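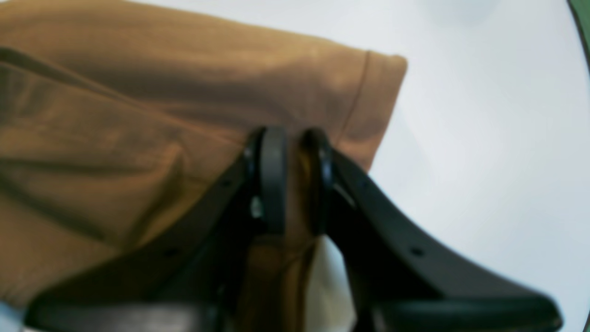
Trouser folding has become a matter of domestic politics at our place, so I'm putting it to the forum. We moved to Udville with one wardrobe between us, and its hanging rail is 99 cm of thin tube that bows if you look at it with a coat in your hand. Everything that can live in a drawer now has to. My trouble is soft brown stuff like this, with a matte, knitty surface that goes into broad folds wherever it pleases and keeps one long diagonal crease that I never asked for. Jeans I can manage. Jeans want to be a rectangle. How do you get the floppy ones to behave?
– toivo_s, 21 February 2023

PsarrasA wrote:
Hang them. Buy a better rail. I put a Rudix one in the spare room and it holds every pair I own plus my father's overcoat, which weighs the same as my father.

toivo_s wrote:
The wall behind ours is plaster and optimism. Rail is not happening before March.

benk_essam wrote:
Fold them on a table, for a start. People do it on the bed, the bed sags, and then they blame the trousers. Lay them out lengthwise, one leg over the other, take an end in each hand and pull gently before you fold anything. If the waist end is still bunched, sort that out first. It never improves further down the pile.

PsarrasA wrote:
Or hang them and skip the ceremony.

leo_spanos wrote:
Disagree with both of you. Roll. I did 11 pairs into a single Zervas drawer last winter and could see every one of them without digging.

benk_essam wrote:
You could see 11 sausages. Knits go baggy at the knee if they're rolled tight, and if they're rolled loose they come undone and you've got a drawer full of soup.
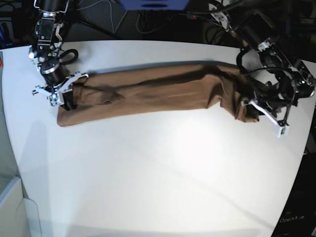 toivo_s wrote:
Do you fold in half or in thirds?

benk_essam wrote:
Thirds for a shallow drawer, half and half again for a shelf.

leo_spanos wrote:
Thirds leaves two creases across the thigh. I'd take the soup.

apostolos_g wrote:
I spent four years on the floor at Plosport, in the menswear corner, and folded for a living, if you can call it that. We were not allowed to roll. Thirds is fine and the creases fall out in wear if the fabric has any give. My order of work, for soft trousers only:

1. Empty the pockets. All of them, including the tiny one.

2. Lay one leg on the other and line up the hems before the waist. Waists stretch, hems mostly don't, so trust the hems.

3. Flatten from the middle out to the ends with the side of your hand. Pressing straight down just makes the wrinkles permanent residents.

4. If there's a ridge left, pinch a small bit of the cloth beside it, lift and lay it down again. Take less than you think you need. A big handful shifts the whole leg and you're back at step 2. 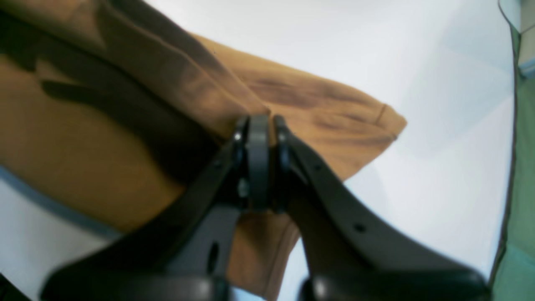
5. Bring the hems up to just short of the waist – a couple of fingers short, or the whole parcel comes out lopsided.

6. Fold again to suit the drawer and stand it on its edge. If it falls over, the drawer is too empty, and I envy you.

PsarrasA wrote:
Six steps. A hanger is one step.

apostolos_g wrote:
A hanger is one step and a shoulder-high heap on the floor when the rail goes.

toivo_s wrote:
Tried it on two pairs tonight. First one stood up. Second one leaned on the first like it had been out all evening. Step 4 is the bit I'd been getting wrong, I was grabbing by the fistful. The crease is smaller, anyway.

leo_spanos wrote:
Does your drawer have dividers? Mine would all fall over without them, rolled or not.

toivo_s wrote:
A shoebox with the end cut out. It's holding for now. Will report back when I get to the grey ones, which are worse.

PsarrasA wrote:
I'll send you the link for the rail.

Household > Laundry and Clothes > Folding and Storage
4 min read
Contact the moderators | © Udville Household Forum | Back to top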